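Karudska Parts Kitting: data card

Karudska is a small collection about sorting and kitting electrical parts: solenoids, round red circuit boards and wire harnesses going from yellow bins into one shared metal tray. We love this task! It looks simple until you try to lay a harness next to a board and keep the leads from wandering off over the rim.

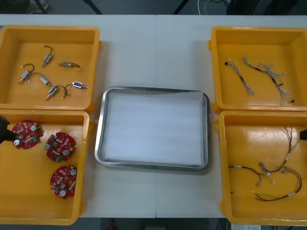
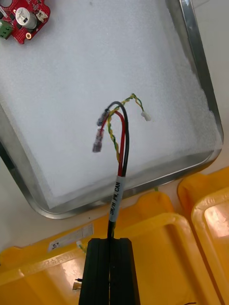 What's in it

The current release has 1000 episodes, recorded at the Clallside bench over 11 sessions. An episode is one kit, start to finish, and most take nearly 2 minutes. Parts are scattered again by hand between episodes, so you get solenoids on their sides, solenoids on end, boards overlapping the bin wall, all of it.

The parts

Solenoids: small, silver, with short black leads and white connectors. Great for practicing picks on something solid with a floppy tail.

Boards: red, round, with a hole in the middle. Please treat the components on top as delicate. We grip by the edge only, and the annotations mark the episodes where that went wrong.

Harnesses: our favorites, and the hardest by far. Several colors of wire, different connectors at the ends, and they never land the same way twice. Mekdes Seyoum wrote the harness notes (see harness_notes.txt) and they are well worth reading before you touch the labels.

Labels

Each episode has a kit list, a start and end time for every part, and a free-text comment. Chiyo Oshima and Danang Khoo did the labeling. Where they disagreed on the moment a harness was "placed" (last wire down, or connector down?) we kept both times, in placed_a and placed_b.

Known issues

Session 8 has the bins in a different order. The kit lists are correct, the bin numbers aren't.
Shiny parts wash out in the late afternoon sessions.
A few comments are in shorthand. Ask Melati if one stumps you.

Coming next

A foam-lined tray set with more harness types, hopefully in April. If you've kitted parts for a living and have opinions about layout, we'd be thrilled to hear them. Open an issue, or write to Anjani Mandagi, who reads the inbox every Thursday.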